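We use cookies to keep you signed in and to understand how our pages are used. Accept all | Manage preferences

OK friends, I promised a proper update on the student robotics club and then went quiet for most of August, so settle in, because I've got a cup of tea and a lot to say.

For anyone new: I help out with an after-hours club at the Engelhardt building, and this term the students are teaching a small arm to put things away in a toy kitchen. They named the project Grosinlow. I've asked three different students where the name came from and gotten three different answers, so I've stopped asking.

The job right now is the block and the bowl. Pick up the block, get it over the green bowl, let go. Sounds like something you'd finish before lunch, doesn't it? We've been on it for weeks and I've loved nearly every minute.
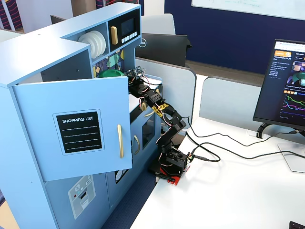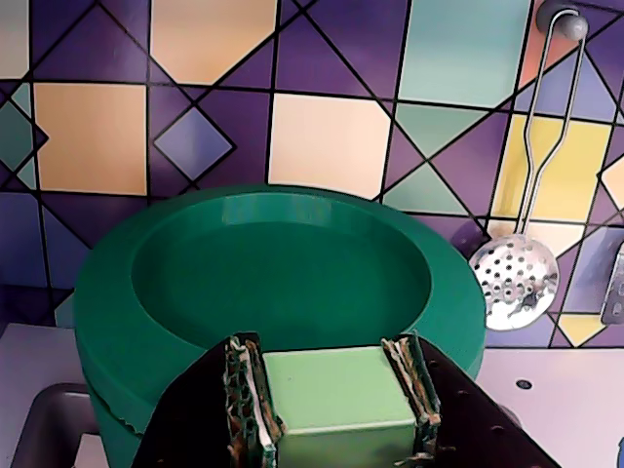 Maite Garrido replied to ask whether the students drive the arm by hand every time or whether it does any of this on its own, and said her own group got stuck for a whole semester at exactly that step.

Great question, Maite, and I'm sorry about your semester! Both, is the answer. The students first drive the arm through the task themselves, over and over, and save every run. Then they train a model on those runs and let it have a go with hands off the controls. We're on our second model now. The first one was very confident and went to the wrong side of the bowl.

The goal they set for themselves was 400 saved runs before training again. I thought that was ambitious for a group with homework and bus schedules and a shared desk, but they made a sign-up sheet with 30-minute slots and it filled up the same evening. (I may have gotten a little misty about the sign-up sheet.)

Something I didn't expect was how different everybody's driving is. One student comes in high and drops straight down. Another sort of sneaks up on the block from the side, like it might run away. For a while they were all being saved in the same folder, and the model learned a kind of average of the two, which meant hovering in between and dithering.

So we had a long meeting about style, with snacks. They agreed on one approach: open the gripper wide, come in from the front, close slowly, lift, pause, then move. The pause was a big argument. Half the room thought it wasted time. We tried a batch each way, and the runs with the pause were a lot easier to go back and check, so the pause stayed.

The other big lesson was writing things down. We had a lovely afternoon of runs early in the month that we had to throw out, every last one, when it came to light that the bowl had been moved partway through and there was no note of it. Some very long faces that day. Now there's a notebook next to the keyboard and you don't start a slot without filling in a line.

Kojo Mahama wanted to know about failed runs, whether we keep them or toss them. We keep them, Kojo, in their own folder with a note on what went wrong. They don't go into training for now, but the students read through them before each session and you'd be amazed how much they argue over a dropped block. "Was that the grip or was that me?" is the question I hear the most.

I should mention the software too, as a few of you asked last time. The students wrote their own little labeling tool, called Celov, which is mostly a list of runs with a box for comments. It crashes if you use an apostrophe. There is a plan to fix this. In the meantime the comments all read like telegrams and I've grown fond of them – "gripper late, bowl fine, try again."

What's next: the shelves and cabinets. Reaching into a cupboard is a much tighter squeeze than working on an open counter, and the newer students have asked to take that on as their own part of the project. I said yes before they'd finished the sentence.

We also have an open evening coming up with the Rononier club from across town, who are working on folding towels and have been very generous with advice. Their students will try our task and ours will try theirs. I'm told there's already some friendly trash talk going back and forth.

If you run a club like this and have thoughts on getting new drivers up to speed, please send them my way. At the moment our training is one student sitting beside another saying "slower, slower, slower," and I'd like to have something a bit kinder written up before the next group joins in the fall.

More once the new batch of runs is in. The tea's gone cold, so I'm off to make another!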